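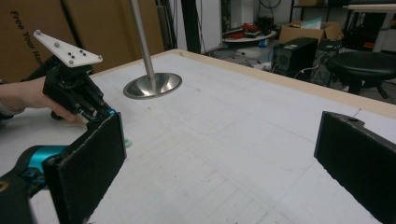

Henness folding work table, four months in

Bought in September for the spare room, $177 plus 14 for delivery. Sewing mostly, some gift wrap, taxes once. Short version: good table, annoying legs.

Setup. Instructions are one sheet, no words. Took me 38 minutes, alone, on carpet. Two bolts wouldn't catch until I backed everything off and started over. Do the legs loose first, then tighten. Wish they'd said so.

Height is the selling point and it's fine. Goes up high enough that I can cut fabric standing and my back doesnt hate me after. Going back down is the bad part. The left catch sticks, you have to kick it a little.

Top wipes clean. Got a pen line off with dish soap, marker no. Scuffs show if the light is low. I put a mat down now for the rotary cutter.

Wobble? Some, at full height, when the machine gets going fast. Folded a bit of felt under one foot and its gone. My sister has the Vestergaard, heavier, no wobble at all, but she paid a lot more and can't move it by herself.

Wheels cost extra. Skip them. Mine squeak.

Customer service: wrote in about the catch, got a reply from Dinesh Bajpai in two days, new catch came the week after. Havent put it on yet.

Four out of five. Would be more if it folded flat like the box says.

Gwenllian Bowen

Recent reviews
Zonholm clamp lamp, long arm
Kavembridge rolling cart
Cheap rotary cutters compared
Vestergaard stool, one year later

We use cookies to remember your settings. Accept / Manage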